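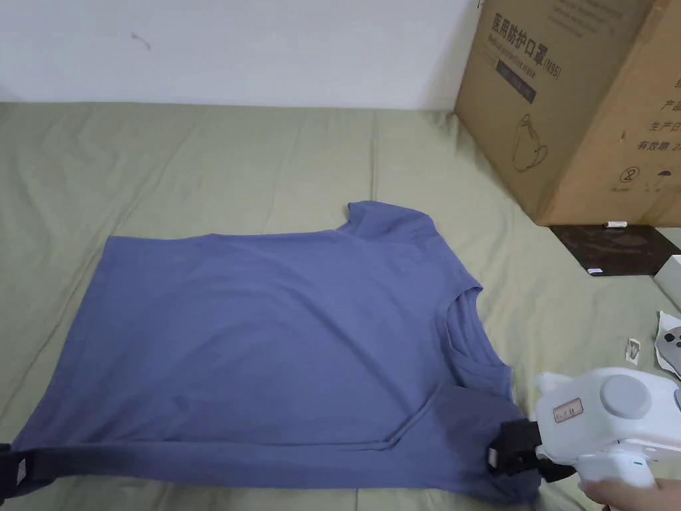 What do you get to do at the Plunorstead open day, and is it worth the drive if you're not in the business?
You walk through the Makon hall, watch people teach laundry folding with hand-held grippers, and can try a pair yourself at the last station. I'd say it's worth it if you like watching slow, fiddly work up close.

wulside_wren wrote:
I went in April and the folding table was my favorite part by a mile! You hold one gripper in each hand and do the fold yourself, and the recordings go into training the arms later. I got 15 minutes and managed 6 shirts, and two of those I'd be ashamed to put in a drawer. The hem is the tricky bit — you have to pull it straight from both ends before you turn anything over, or the whole shirt creeps on you.

tapedeck44 replied:
Six shirts in 15 minutes, and this is the future? My kid is faster and she complains the entire time. I drove up from Wulside for robots and mostly saw people folding T-shirts.

wulside_wren replied:
Well sure, that's the teaching part, it was on the schedule. The arms ran at 2 in the other room. Did you stay for that?

tapedeck44 replied:
I left at 1:30 to beat the traffic. Okay, that one's on me. Still think they should put the arms first.

lintroller wrote:
I did stay. The arm got a towel done nicely, then spent forever on a long-sleeve shirt and somebody had to step in. I liked that they let us see it flub, but my husband thought it was a bad look with a room full of visitors. The Meireles folks next door had a slicker show (box stacking, very fast) and I can't remember a thing about it.

oldbench replied:
Disagree on Meireles, theirs was the only thing there I could imagine using at work. The sign at the Makon table said 1,488 folds recorded so far, and I have no idea if that's a lot. Anybody know?

wulside_wren replied:
I asked! The guy said it depends how different the clothes are from each other, then got pulled away by a school group before I could ask more. Bring a snack if you go, by the way — the coffee cart line was up to the door.

lintroller replied:
And park behind the building. The front lot fills up early.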